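Flaky integration tests after moving to parallel runs
Forum: Build and Test > Java

zstergiou
Our suite has 1454 tests. Since we switched Surefire to parallel=classes with 5 threads, 14 of them fail at random on the Flindow build agents. Locally they pass. All 14 touch the same embedded database.

boonsong_n
Shared state. Check for a static connection pool in the base class. Each class should get its own schema, created in @BeforeClass and dropped in @AfterClass. 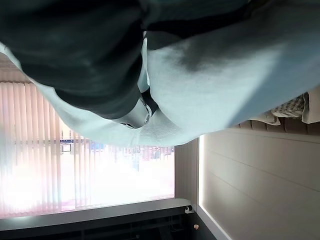 The schema name can come from the class name plus the thread ID. We do this at Stadville and the cost is nearly 200 ms per class.

dpatricio
Disagree. That hides the fault. If the pool is static, fix the pool. Separate schemas also won't help if a test changes the default time zone or a system property.

boonsong_n
Zoi said all 14 use the database. Time zone is a guess.

dpatricio
So is the pool until someone posts the base class.

zstergiou
Pool is static, declared in AbstractRepoTest. One class closes it in teardown while others are still running.

j.ocampo
Then forkCount=5 with reuseForks=true and drop the parallel setting. Separate JVMs, no shared statics. Uses more memory, so watch the agent's limit.

zstergiou
Trying forks first. Will look at the pool in November when the module is reorganised.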